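Trucos de taller y cocina: el agua dura y cómo convivir con ella

Llevo 17 años peleándome con la cal y todavía me emociono cuando una cafetera vuelve a sonar como el primer día. En mi zona el agua sale durísima, así que he ido juntando trucos, algunos míos y otros de lectores. ¡Gracias a todos los que escribís!

Empezamos por el hervidor. Mitad agua, mitad vinagre blanco de limpieza, se lleva a ebullición, se apaga y se deja reposar 50 minutos. Después se aclara dos veces y se hierve agua sola, que se tira. Si el olor a vinagre os molesta (a mí me encanta, qué le voy a hacer), probad con una cucharada sopera de ácido cítrico por litro. Queda de maravilla y no huele a nada.

Los filtros de los grifos son los grandes olvidados. Se desenrosca el aireador con un trapo entre la llave y el cromado, se separan las rejillas y se dejan en un vaso con ácido cítrico toda la noche. Fijaos en el orden de las piezas antes de desmontarlas; yo las pongo en fila sobre un paño, de izquierda a derecha. Por la mañana, cepillo de dientes viejo y a montar. El chorro cambia una barbaridad. 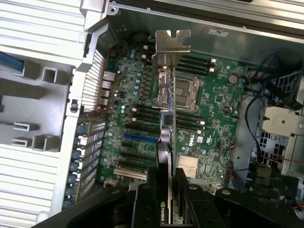

Con la alcachofa de la ducha, lo mismo pero en bolsa: una bolsa de congelar llena de vinagre rebajado, atada con una goma alrededor del cabezal. Dos horas bastan. Si es de acabado dorado o negro mate, nada de vinagre — agua templada, jabón y paciencia.

Deepak Tomar me escribió en noviembre para preguntar por las jarras con filtro. Sí, sirven para el té y el café, y se nota mucho en el sabor. Guardad la jarra en la nevera, cambiad el cartucho cuando toque y apuntad la fecha con rotulador en una tira de cinta de carrocero pegada debajo. ¡Truco tonto, pero funciona!

Si tenéis descalcificador, echad un vistazo al depósito de sal una vez al mes. A veces se forma una costra dura por arriba y debajo queda un hueco, con lo que parece lleno y no lo está. Se rompe con el palo de una escoba, empujando despacio y sin golpear el fondo. La sal, siempre en pastillas y bien seca.

Y para la plancha de vapor, agua destilada mezclada a partes iguales con la del grifo, salvo que el manual diga otra cosa. La mía lleva así desde que la compré y sigue echando vapor como una locomotora.

Para la próxima entrada preparo las juntas de goma de la lavadora, que dan para mucho.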